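Why Do Things We Drink From Have So Many Shapes?

Hello again, curious readers! Last Wednesday we asked you to send in your questions about everyday things, and a letter from a girl named Shirley Fraser made us all go and look in our kitchen cupboards. She wanted to know why a bottle has a skinny top and a cup has a wide one, when they both do the same job. What a good question, Shirley, and it will take us a little while to answer it properly, so get comfortable (and maybe fetch yourself a glass of water first).

Let's begin with the bottle, and with the part at the very top that we call the neck. Have you ever run your finger around it and felt the bumpy lines? Those lines are called threads, even though they have nothing to do with sewing. They wind around the neck like a slide at the playground, and the inside of the cap has lines that match. When you turn the cap, it rides down the slide until it's snug and tight.
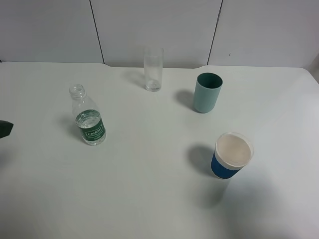 A water bottle with its cap off. Can you find the threads on its neck?

Just under the neck, the bottle gets wider and wider until it reaches its full size. Grown-ups who design bottles call this sloping part the shoulder, and if you look at your own shoulders in a mirror you'll see why! The slope helps the water flow smoothly toward the opening when you tip the bottle over. A narrow opening also lets the water out a little at a time, so you can drink from it without giving your shirt a bath.

Now, a cup is a different sort of thing altogether. It's made for sitting on a table while you sit beside it, and it usually doesn't need a lid. The wide top makes it easy to fill, easy to stir, and so much easier to wash, since your whole hand can often fit inside with the sponge.

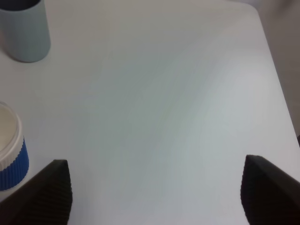
Of course, the table matters too! A cup or a bottle stands up best on something flat and level. Try this at home with a plastic cup and a big tray. Put a little water in the cup, set it in the middle of the tray, and very slowly lift one side. Watch the top of the water as you go. The cup leans, but the water inside tries to stay level, like a tiny lake. Lift a bit more and the cup will slide or tumble, so keep a towel handy, and please ask before you use the good tray.

Then try it again with more water in the cup. Does it slide sooner, or later? Does it tip over instead? Write down what happens each time, or draw it if you like drawing better. Gordon Girard, who reads all your letters, loves getting drawings and has 131 of them pinned up beside his desk already, with room for plenty more.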